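Hand-held gripper sessions: what we've been doing since term started

Aug 31, 2019

The Sesteck student robotics club has moved its Saturday sessions to the ground floor of the Durkex hall. The old room was fine for soldering but too small for anyone to swing their arms, and this term's project needs a fair bit of arm swinging.

For members who missed the first meeting, the project is to record everyday table jobs with a pair of hand-held grippers. One person holds a gripper in each hand and does the job slowly, using only the fingers of the tool. The recordings then go to the programming group, who sort them and try to get the club's own arm to copy the motion. We are entering the result in the Bozkurt Challenge in October, in the manipulation category.

Each session begins with a check of both grippers. Finger pads are looked over for wear, the cables are run back to the recording table, and the black-and-white markers are checked for creases and smudges. The markers are how the software works out where each gripper is, so please don't pick them up by the printed face. If a corner is lifting, tell the equipment desk before you start recording.

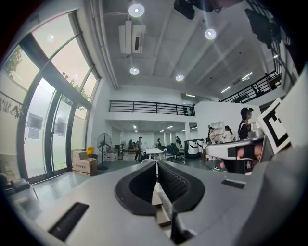
Grippers in hand on the ground floor, with the mezzanine behind.

We had 23 members on the list at the start of term and that has held up well. The mezzanine is open to anyone who wants to watch before having a go. Please keep to the upper level if you are only watching, as the cables run across the floor downstairs and we have already had one recording end early when a plug came out.

The first job on the list is scissors. They looked like an easy choice when we wrote the list in the winter break, but they are awkward to grip. The blades are thin and lie flat, and the handles slip if the fingers close on the curved part. Most people do better coming in low and closing slowly. The job is to take hold of the scissors at the box and move them without touching the sides. A try where they are dropped still gets saved, but it must be marked as a drop on the sheet.
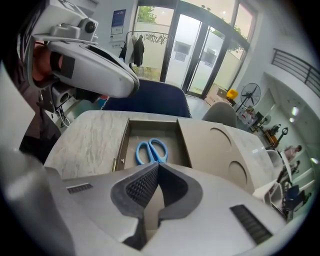

Sesteck Student Robotics Club — Manipulation Team

The team is working to a target of 60 good recordings for each job. A good recording has a clean start, one attempt and a clean finish, with both hands returned to the rest position. If you stop halfway to talk to someone, mark it as spoiled and go again. There is no penalty for spoiled recordings, and the programming group would much sooner have fewer good ones than a folder they have to clean up.

There are nine jobs on the full list. After scissors we move to pens, lids and folding cloth, in whatever order the programming group asks for. Members who would like to suggest a job can put it on the sheet beside the sign-in book. It should use things that fit on the table and should take less than a minute.

The headset takes some getting used to. Adjust the strap before you pick up the grippers, and take a break after three recordings even if you feel fine. Long hair should be tied back from the strap and loose sleeves pushed up or fastened.
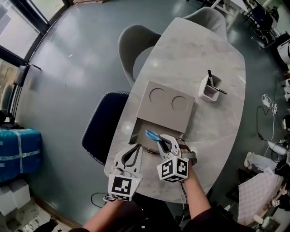
Scissors held in the right-hand gripper, beside the box.

We changed the table layout after the second session. The box now goes in the same spot every time, with its position written on the session sheet, and the pen holder stays out unless the sheet says otherwise. Chairs can be left around the table but should be pushed back far enough that your elbows clear them.

A set of spare finger pads has been ordered from Garkesov and should be here before the mid-term break. Until then, please don't use the grippers on anything sharp-edged other than the scissors, and keep the blades pointing away from the pads when you close on them.

Sign-up for the next block of sessions is on the club noticeboard. New members need to do the safety talk first, which runs at the start of every session and takes 15 minutes. Bring closed shoes and a water bottle.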